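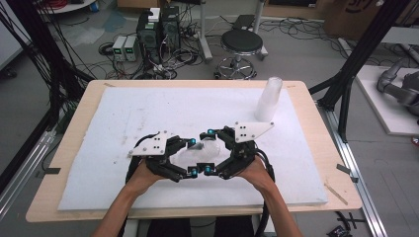
Photo: Rodrigo Ortuño

I've been told for years that the right work surface changes everything. Get a proper mat, people say, and the table looks after itself. I don't buy it, and after most of August with a white foam board over my own table I buy it even less.

Foam board is what you end up with when you don't want to pay for a mat. It's light, it's cheap, and it looks great for maybe an afternoon. Then come the gray smudges. I tried dish soap on mine, then a white eraser, then a spray from Murik that promised to lift scuffs in 2 minutes. The eraser helped a little. The spray made a shiny patch, so now I have smudges and a shiny patch.

The clear plastic stuff is my other complaint. Put a frosted piece flat on a white board and you're asking your eyes to find white on white. A tall translucent cup is easier, at least while it's standing up. I've read the 4,000 word guides on tidy benches and every one of them shows a white top, and I have to wonder how often those people go looking for a lid.

Rodrigo thinks I should leave a margin of bare wood around the board, so you can lift it off without prying. Fine, he has a point — I cut mine flush and had to get a butter knife under it. But a margin is also where thin sticks and bits of tape go to live.

I priced a gray mat at the shop in Vallejo and left without it. For now I'm flipping the board over and using the other side, which should get me to October if I keep my coffee somewhere else.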